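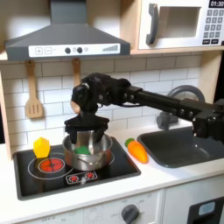 Home News Our Work Reports Get Involved Contact

Know Your Council: Progress Report to the Kirkegaard Fund

Covering the months through August

Dear friends at the Fund,

Thank you, once again, for your patience with us while we got this together. We had meant to send it earlier in the summer, but then the Ilbridge town council moved its special election forward, and everything we had planned for a slow season had to happen in a hurry. We are glad to say most of it did happen, and we'd like to tell you how it went (with apologies in advance, as we do tend to go on).

You'll remember that the grant was meant to help people in Ilbridge and Istine follow what their councils do between elections, and to get more of them out to vote when the time comes. We promised you 1,000 doorstep conversations across the two towns. By the end of August we had logged 1,081, with Istine making up the larger share, which surprised us! Istine has always been the quieter place on paper, with lower turnout and hardly any contested seats, and we went in expecting a lot of closed doors. People wanted to talk. They wanted to talk about the bridge repairs and the rezoning along the old mill road, and above all about why the council had stopped reading written comments aloud at its meetings.
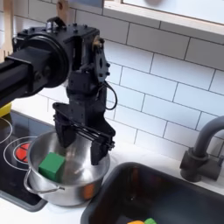
That last question ended up shaping a good part of our summer. We wrote to the Istine clerk's office in June asking when the rule had changed, and the answer was that it never had; the practice had simply lapsed during a run of very long budget meetings. Once that was known, several residents asked for it to be brought back, and at the July meeting the council agreed to read comments of up to one page. We can't claim the credit for that, and wouldn't want to, but we were in the room and it was a lovely evening.

In Ilbridge the work was more hurried. The special election filled two open seats, and with five candidates running we had to move our forum up by almost a month. The library's meeting room seats 80 and every chair was taken, with a few people standing along the back by the coats. We printed the plain-language guide to the ballot in English and Spanish, in a run of 1,000 copies, and they were gone before early voting closed. Next time we'd print more, and we would use bigger type on the page about polling places, as we heard about that more than once.
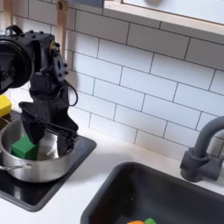 Candidate forums have a way of going wrong over small matters, and the one that worries campaigns most is who gets to speak first. We had tried going by alphabet in the past, and by the order on the ballot, and somebody always felt hard done by. This year we put the names on folded slips and drew them in front of everyone from a round metal pot, a silver one much like the pot in the picture, and drew again before each new question. All five campaigns told us afterward that they thought it was fair. The Hovham group, who are planning their first forum for the spring, have asked to copy the whole arrangement, slips and all, and we have sent them our notes.

We should be frank about what has gone less well. The youth sessions in Istine have only met twice. The school calendar was against us, and the bus that would have brought students over from the east side was cut back in June. We'd like to hold the remaining sessions after school in the fall, on the school grounds, and we'd be grateful to hear whether the Fund is comfortable with the change. The vote tracker on our website is also behind. It covers Ilbridge fully, but the Istine minutes come to us as scanned pages and typing them in takes far longer than we allowed for.

On money, we are very close to the budget you approved. Printing ran over and room rental came in under. We'd like to put what was saved on the rooms toward a second printing of the guide before the regular election, and a revised budget sheet is attached for you to look over.

Over the coming months we'll finish the youth sessions, catch up the Istine tracker, and go back to the households that asked us for a second visit. You would be very welcome at any of our evenings. The coffee is decent and the meetings do, now and then, end on time.

With warm thanks from all of us at Know Your Council

Recent items
Istine council brings back the reading of written comments
How to read a council agenda
Ilbridge special election: what the two new seats mean
Hovham residents plan a spring forum

Contact us | Copyright Know Your Council | Back to top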